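Golik M2 Phone Review: A Month With the Budget Model

The Golik M2 went on sale in September for $400, and I have used it as my only phone for a month. It replaced a Drullik handset that was two years old and no longer getting updates.

Setup was quick. My contacts and messages came over from the old phone on the first try, but two banking apps had to be registered again by phone call. The M2 has a single SIM slot and no memory card slot, so pick your storage size with care. Going up one size adds $50. 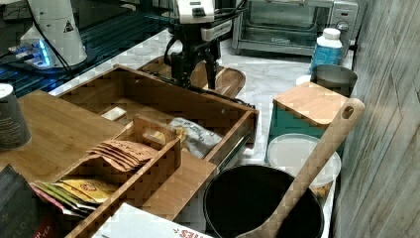
Battery life is the best part of the phone. I take it off the charger at 6:30 a.m. and it usually has a third left when I go to bed. Long video calls bring that down, and so does using it as a hotspot. Charging is slow, and the box has a cable but no plug.

The screen is bright enough for outdoor use. Colors look a little cold out of the box, which I fixed in the display settings. The auto brightness reacts late when you walk indoors, and I ended up turning it off.

Reception has been mixed. I am on Yimer, and calls at home were clear. In the parking garage at work the M2 dropped calls that the Drullik used to hold. An update in my third week helped some.
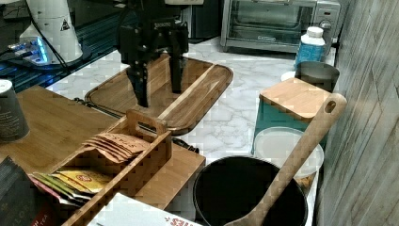 Everyday apps open without much delay. Maps and music together are fine. Games are another matter, and the back gets warm after one long session. The Golberg G5 costs more and handles games better, but it is heavier and I did not like its side buttons.

The speaker is loud and thin. I would use earphones for anything besides a podcast, and there is still a headphone jack for them.

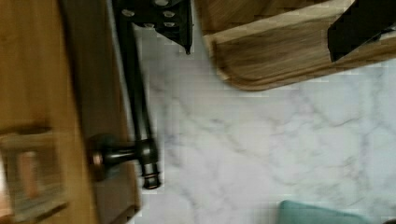
Posted by the Editor | Filed under: Phones, Reviews

Golik promises two years of security updates. That is short, and it is my main complaint. The Golberg gets longer support, so work that into the price if you keep phones until they quit.

I am keeping the M2. If you play a lot of games or need strong reception indoors, try one in a store first and ask about the return period.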